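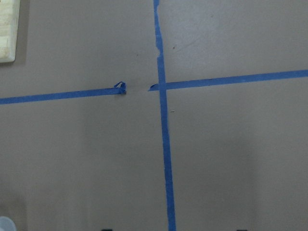

The Sastcombe Layout Survey is a table of measurements taken from printed town maps, made to study how street blocks were divided into plots and how far the printed lines drift from a true grid. Each map was registered against a modern base, and each block was stored as a closed polygon. A block corner is a place where two street center lines meet, and very few of them meet squarely. Strips of blue tape laid across a grayish tabletop show the same problem at a small scale: the line running one way leans, the line running the other way rises toward its end, and the four quarters between them don't have matching corners. The survey records the corner angle as measured and does not snap it to 90 degrees.

Contents

The release has 109 map sheets covering 71 towns. Some towns have more than one sheet, either because the town was resurveyed or because the original was printed in parts. Tables are plain CSV, UTF-8, comma separated, with a header row.

- `sheets.csv` -- one row per sheet: sheet ID, town ID, scale, printer, paper condition
- `blocks.csv` -- one row per block: block ID, sheet ID, area, perimeter, corner count
- `corners.csv` -- one row per corner: corner ID, block ID, measured angle, confidence
- `plots.csv` -- one row per plot: plot ID, block ID, frontage, depth, use code

Areas are in square meters. Frontage and depth are in meters, to one decimal place. Missing values are left blank. A zero is a real zero. 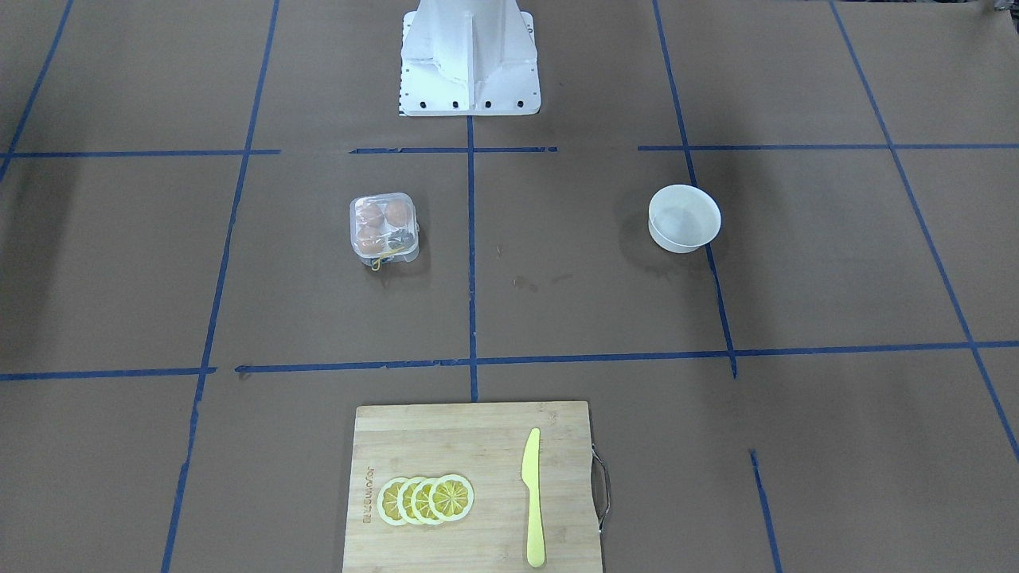
Use codes come from the map key where the sheet has one. Sheets without a key were coded from labels printed inside the plots, and unlabeled plots were given code 40 (unknown). Code 40 should be dropped before any comparison of land use between towns. It can be kept for work on plot shape.

Corner confidence runs from 1 to 4. A value of 4 means both street edges are printed in full on either side of the corner. A value of 1 means the corner falls in a fold or a stain and was placed by extending the nearest visible edges. Annelore Harms placed the corners on the Lollier sheets; all other sheets were done by Fathima Jayawardena. A small set was done by both, and those duplicates are kept in `corners.csv` with a suffix of `b` on the corner ID.
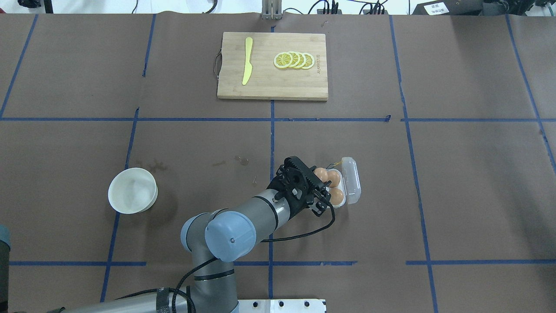

Can plot areas be added up to get the block area?

Only on blocks with no lanes or yards. Shared ground inside a block is counted in the block polygon but does not belong to any plot, so the plot total will come out lower. Use the `area` column in `blocks.csv` when the full figure is needed.

Known issues

Paper shrinkage was corrected per sheet with a single factor. Sheets that shrank more in one direction than the other still carry some stretch, mostly along the long side. The Simiyu reprints are the worst affected and should not be used for frontage work.

Two-digit town IDs lose their leading zero when the files are opened in a spreadsheet. Import the column as text.

Curved street edges were broken into short straight segments. The corner count for these blocks includes the segment joints, which makes it look too high -- filter on `joint = 1` in `corners.csv` to remove them.

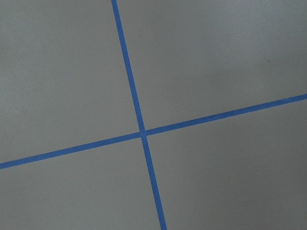
Figure 4. Two blue tape lines crossing at a tilt on a gray surface.

Version and changes

Current version released 2023-01-11. Sheet scales were rechecked and the use code table was merged into `plots.csv`. Block IDs have not changed from the June release, so older joins will still work.

Please cite the survey by name and version date. Corrections should give the sheet ID and the block ID.

Related items

Vemeditz Street Name Index
Lollier Sheet Registration Notes
Simiyu Reprints: Paper and Scale
Sastcombe Plot Use Codes, Full Key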